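About Trerden

Trerden is a shared painting studio and a small gallery. Two floors, one kettle, a lot of turps (low odor only please, the upstairs windows don't open much). We started in July with a lease nobody sane would have signed and a stack of easels from a school that was closing down.

What we do

Studio space for painters, mostly oil and acrylic, a few in watercolor and one or two printmakers who like the north light. Evening classes. Four group shows a year in the front room. Critiques for anybody who wants one, member or not.

The building used to be Flimgate, a frame shop, and people on the street still call it that. If you ask for directions, ask for Flimgate. The old sign is staying up. We still cut our own mats on the big bench in back and you can use it too, just sign the sheet and sweep up after.

How we got going

A bunch of us were painting in kitchens and garages and not finishing anything. Rent on a decent room was out of reach for any one of us. Split up, it wasn't so bad. We had 21 painters by the end of the first winter and a waiting list by spring. First open house, 1,919 people came thru the door over the weekend. We ran out of cups, then wine, then wall space. Sold more than we had any right to.

After that we took on the second floor. It leaked. It's fixed now, mostly.

Members and what they make

All over the place. Big abstract stuff, tiny still lifes, portraits of dogs, a long series about parking lots. No house style and we don't want one. Some members show in real galleries, some have never hung a picture outside of here. You don't send a portfolio to join. You come in, we talk, you look at the space and see if you could work in it.

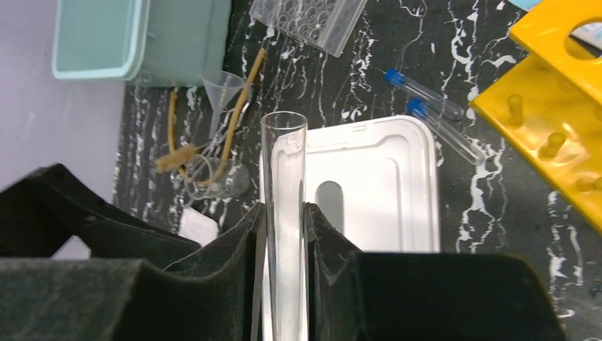
Sundaram wrote to us after the last group show that the hanging was too crowded, that two of the best small panels got lost by the stairs, and could we please put the prices on the wall instead of on a list at the desk. Fair on all of it. Fewer works next time, more space between them, and prices on the labels. We've also moved the lights over the stairs so the small stuff gets a chance.

Classes

Beginner oils, color mixing, drawing from a model, and an open session where you just bring your own work and get on with it. Small groups. Teachers are all working painters and they all rent space here, so if you get stuck between classes you can usually find one. Bring an apron. We have brushes but they've had a hard life.

Basuvard

Basuvard is our traveling show. Small works only, nothing over 2 feet on the long side, packed in crates and sent around to libraries and town halls that don't usually get paintings. Each place keeps it for a month. If your library has a blank wall and somebody to unlock the door, get in touch, there's no fee. We pay for the crates and the van.

Money

Rent from studios covers the building. Classes cover the heat. We take a small cut on sales, the rest goes to the painter, and we pay out as soon as the check clears. No grants so far, we keep meaning to aply.

Visiting

Front room is open most afternoons when a show is up. Upstairs by appointment, or knock and see. Parking in back, not in front of the bakery, they will tow you. Dogs fine on the ground floor.

Studio waiting list is open again, classes fill up fast so write early. Use the contact form, or leave a note in the box by the door.

Page last updated 8 April 2018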